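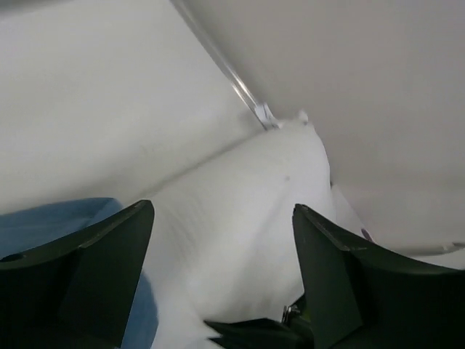

Dust matte surfaces dry before you wet them. Grit dragged around under a damp rag leaves shiny streaks, and those don't buff out. Dark colors need the most care -- on a matte olive green like this one, check the beveled ridges first, where the light catches. Wipe in one direction and go easy at pointed tips.

Old white T-shirts make good rags. Cut off the seams and wash them twice without softener.
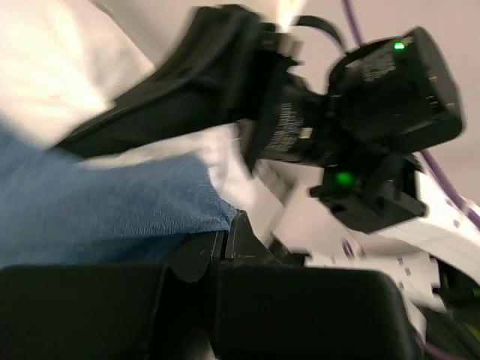 Keep denim scraps for the workbench. The weave is too coarse for a soft finish. Agata Orlandini, June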